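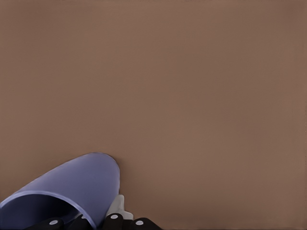
When does a simulated trial count as a pass? When the object meets its written end state and the arm has stopped moving.

Slide 2. The Zarnilero rules fix the end state before any run starts. No edits after the first result. Say this twice, people skip it.

Slide 3. Gestberg set: 800 trials, 780 valid. Invalid trials stay in the log with a reason code. Do not rerun them under the same number. 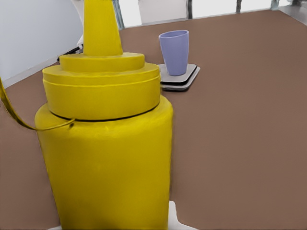
Slide 4. Seeds, start poses and software version go in the same record as the result. Toivonen keeps them in a separate file and the two drift apart. Pause for questions.

Slide 5. Report wrist and overview views under separate headings. Next revision of the rules is due in October.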